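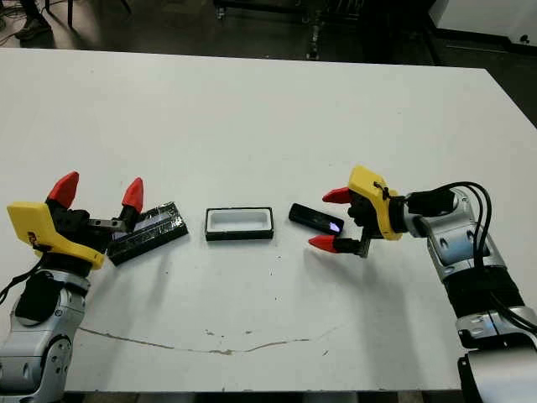
How does the Omis gripper kit hold up on thin, flat parts?

Fine for the first few weeks, then the left one started losing its grip and we had to stop using it near anything breakable.

Background: we run two of these on a small bench setup, phone-sized stuff in and out of a tray all day. Bought the pair in January. Yellow housings, red fingertips, easy to spot when you're leaning over the table. Bolted up in 15 minutes each, manual is thin but ok.

The fault. Left gripper closes on command, reports closed, then lets the finger creep back open under load. No error, nothing in the log. Saron Tekleab caught it first when a part slid out halfway to the tray and the arm carried on and "placed" nothing. It did that 3 times before lunch. After that we put clear tape on the test pieces so a drop wouldn't mean glass everywhere.

Swapped cables left to right. Same gripper, same creep, so not the wiring. Took the housing off — the set screw on the finger drive had backed out. No threadlocker on it that I could see. Tightened it, good for 300 cycles, then loose again. The rated figure on the sheet is 2,000 between checks. Hmm.

The part that bothers me more is the false "closed" signal. A loose screw I can live with. A gripper that says it's holding somthing when it isn't, no. If you have people reaching in near these, don't trust that signal, put a seperate sensor on it.

Support: Zofia Tokarz at Omis answered the same day and sent a new drive. Nice about it. No word yet on the firmware.

Right one has been solid, same hours, no complaints.

Would I buy again? One more pair maybe, if they fix the reporting. Until then the Duda ones are slower but they do stop when the part drops.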